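Notebooks > Rotich Bench > Illustrated Paperbacks, Handling and Marking

4 min read

Entries Materials Procedures Contacts Archive

Workshop notebook, October
Entered by Mercy Minja, 9:40 a.m.

Purpose of entry: to record the method now used at the Rotich bench for stamping and checking the illustrated paperbacks received under the Wula lending program, and to note points left open from the previous batch.

The current consignment consists of 200 volumes. All are paperbound, and most contain small printed illustrations set among the text. The condition on arrival is generally fair. The recurring faults are lifted page corners and covers that have taken a slight bend in shipping. Volumes with loose leaves are set aside for Ranside and are not stamped until they have been returned.

Each book is opened on the carpeted table and turned to the page to be marked. The carpet is to be kept. The bare table used in the spring allowed the covers to slide during stamping, and 17 impressions in that batch were doubled or smeared. Colleagues who find the pile too soft for stamping may place a sheet of thick card under the page, provided that it is removed before the book is closed.

The ink pad in use is the red one in the clear plastic case. The lid is to be closed at the end of each session. The small stamp block may rest on the pad between impressions during a session but must not be left there overnight, as the rubber took up too much ink last month and the first several marks of the morning were illegible.

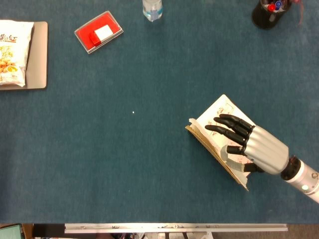
How should a page be held when it will not lie flat?
Press near the lower part of the open book with the fingers spread, and keep the pressure even. The spine is not to be cracked back to make the page stay down.

Curled corners should be dealt with before stamping. The method agreed with Ranside is to turn the corner gently against its curl, close the book, and leave it under a flat weight through the lunch period. Stronger measures (steam, a warm iron) were tried on discarded stock and are not approved. The paper is thin and the brown inks in the illustrations shifted under damp.

Marker pens are kept in the black holder. Red is for the batch sheet and blue is for the box label. Neither is to be used in the books themselves. One volume from the last batch carries a blue tick on the inside cover and has been withdrawn.

Food and drink: the standing rule asks that these be kept off the part of the table where books are open. Bottles should be capped at all times. I have asked that the rule be reviewed with Drorkeria when the bench agreement is renewed, as its present wording does not say whether closed packets are permitted.

Supplies: one bottle of red ink remains. The supplier's sheet gives 3000 impressions per bottle under normal use. We have not come near that figure, and I suspect the pad is being filled more often than necessary. Please enter each refill in the back of this notebook with initials.

Open points:

The batch sheet lists 100 volumes for the first box, but the box label has been left blank. To be completed before the box is sealed.

Ranside has not yet confirmed a return time for the volumes with loose leaves.

The position of the mark on books with a full-page picture facing the title has still to be settled. Until then, stamp on the reverse of the title page, lower outer corner, clear of any print.

Next entry to follow when the second box is opened. M. Minja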